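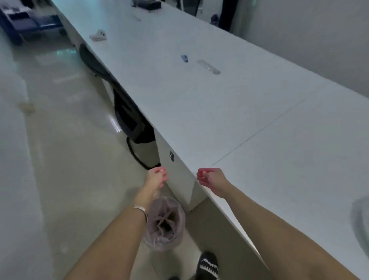
The case for the cleared desk

Mamta Dwivedi

It has become usual for organisations to treat the state of an employee's desk as a private matter. The occupant may keep upon it whatever he or she pleases, and the employer's interest ends with the condition of the furniture. This essay argues that where desks are shared such a view is mistaken, and that a modest rule, evenly applied, serves staff better than the tolerance which has replaced it.

The question came before us at Kandpal in July, when the Faralia building moved from assigned places to shared tables. The building has 63 places for a larger number of staff, most of whom attend on some days and work elsewhere on others. In the first weeks the facilities office received more complaints about objects left on tables than about heating, noise and lifts combined. Few of these concerned food or rubbish. They concerned small things: a memory stick, a charger, a clip, a single earphone, a keyboard pushed to the far end by someone who preferred another.

Small things present a particular difficulty. A coat on a chair declares that the place is taken. A charger declares nothing. The next person cannot tell whether its owner is in a meeting, has gone home, or left the company in spring. Out of courtesy it is left where it lies and worked around, and by the end of a month the usable part of a generous table has shrunk to the width of a notebook. Courtesy of this kind is admirable in each person and produces a poor result for all of them.

The usual remedy is storage. Our own scheme provided a lockable pedestal beneath each table, and the supplier, Ulano, delivered them promptly. I do not think the money was wasted, but the effect was smaller than had been promised. A lock is of use only to a person who holds the key, and at a shared table the holder of the key is frequently absent. When the pedestals were checked, 24 were found locked with no key on record. Storage given to a place, when the people at that place change daily, soon becomes storage for no one in particular.

It would be more sensible to attach storage to the person. A numbered locker near the entrance, large enough for a keyboard and a pair of shoes, allows the table to be given up completely at the end of the day. The Dorkier office, which has followed this arrangement for longer than we have, holds a small tray at reception for whatever is left behind. Items are kept there for a fortnight and then disposed of.

Objections have been raised on grounds of comfort, and they deserve a serious answer. Some colleagues feel that a bare white table is a cold thing to arrive at in the morning. I have sympathy with this. A person who is permitted a photograph or a plant is more likely to feel that the workplace has some regard for him. Such objects may still be brought out and put away, and shelves along the windows could hold the plants all year.

A second objection is that the rule will be enforced against junior staff and overlooked for their managers. This has certainly happened elsewhere. The remedy is to apply it first to those who wrote it, and I include my own table, where a cable and two pens have been resting for longer than I should wish to admit.

The rule I would propose can be stated briefly. At the close of the working day the tabletop is empty, the chair is pushed in, the bin is left where the cleaners can reach it, and the pedestal is either unlocked or its key returned. Carrying this out takes a few minutes. It should be adopted before the remaining floors are converted, while habits there are still to be formed.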